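3.2 Sink use and water left running

The second part of the survey asked where in the kitchen water goes to waste. 2552 households in Flillby and Trornard sent back the form, most of them in March. We dropped forms with no meter reading. Renters and owners were kept together here, the split is in the next section.

Dish washing came out on top in both towns. Not a surprise. Older studies put it down to habit, and our answers mostly agree, but the kind of sink seems to matter more than we expected. Homes with a double basin (Figure 4) used less water per wash than homes with a single one. People fill one side for soap and the other for rinsing – or they say they do. Self reports on this are known to be generous, see the limits at the end.
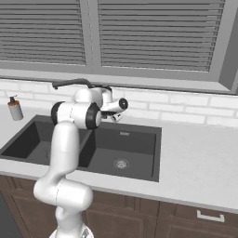 Figure 4. Double-basin sink set into a countertop. Computer rendering.

Median time with the tap open was 10 minutes a day for double basins and 18 for single. Same direction in both towns, smaller gap in Trornard. Household size explains part of it. Larger homes own more double basins and also more dishwashers, so the two are hard to pull apart with the form we had. A dishwasher question was added late and only the Trornard forms carry it. In hindsight it should of been on both.

Pre-rinsing is the other piece. Many people with a dishwasher still rinse every plate under a running tap, sometimes longer than washing by hand would take. Comments in the free text box: "the machine leaves bits", "my mother did it", "smell". We coded these by hand using the Kasprzak scheme, with two codes merged becuase hardly any answers fell in them.

Leaks. Reported less often than the meter data would suggest. A slow drip at the kitchen tap goes unnoticed or gets put off, more so in rented flats. Night readings from the Skostden meters, taken between 2 and 4 a.m., show steady low flow in homes that ticked "no leaks". Could be toilets. The meters can't tell one fixture from another and we did not visit homes to check. For this reason leaks are left out of the model in section 3.3 and only tap time, basin type and household size go in.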